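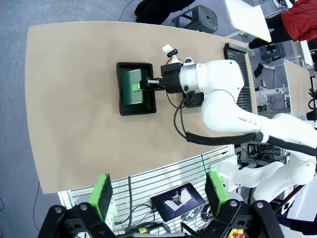 How much water should I drink in a day?

Most healthy adults do fine by drinking when they are thirsty and having something with each meal. If you want a starting point, fill a glass when you get up, one with each meal, and one in the middle of the afternoon, then adjust from there. Hot weather, hard work and a fever all raise what you need.

Do coffee and tea count?

Yes. Coffee and tea are mostly water, and people who drink them regularly keep most of that fluid. Milk, juice and soup count too. Alcohol is the one we leave off the list.

How can I tell if I'm not drinking enough?

Look at the color of your urine. Pale yellow is normal. Dark yellow, a dry mouth, a dull headache or feeling lightheaded when you stand up can all mean you are short on fluids. Some vitamins, B2 especially, turn urine bright yellow no matter how much you drink, so go by the other signs if you take them.

Can I drink too much?

You can. Drinking a lot of plain water in a short time can lower the sodium in your blood, and that can be dangerous. It happens mostly in long endurance events. Nausea, confusion and a bad headache after heavy drinking of water need medical help right away.

I have heart or kidney disease. Does this page apply to me?

Follow the fluid limit your doctor gave you. If you were never given one, ask at your next visit before you change how much you drink.

Do I need a sports drink when I exercise?

For a walk or a short class at the gym, water is enough. If you are sweating hard for more than an hour, a drink with some salt and sugar in it can help. Check the label for sugar, and check the serving size as well, as many bottles hold more than one serving.

My mother is 81 and never feels thirsty. What should I do?

The sense of thirst gets weaker with age. Offer small drinks through the day and leave a cup within reach of her chair. Melon, oranges, yogurt and broth all add fluid. Call her doctor if she becomes confused or sleepy, or passes very little urine.

Is sparkling water bad for you?

Plain sparkling water hydrates you as well as still water. It can cause bloating, and it bothers some people with reflux. Flavored kinds with citric acid are harder on the teeth if you sip them all day.

What is in the Maglaya drink tracker?

It is a one-page sheet with a row for each day and boxes for cups. You write down what you drank and when. Printed copies are at the front desk of the Maglaya office in packs of 50. We also have a large-print version, but you have to ask for it.

Who writes these answers?

Jonalyn Barredo, a dietitian at the Maglaya office. She went through all of them again in June and rewrote the one on sports drinks. They are general information and do not replace advice from your own doctor.

Search this site
Type a keyword
Go

Comments (3)

tess_o
The part about vitamins explains a lot. I take a B complex and thought something was wrong with me.

Walt R.
My cup holds 244 ml and my wife's holds 239. Which one is a cup on the tracker?

Jonalyn Barredo
Walt, either one is fine. The sheet isn't meant to be that exact. Just use the same cup all week.

Contact: Maglaya office, front desk | Copyright Maglaya | Last updated 24/10/2020 | Back to top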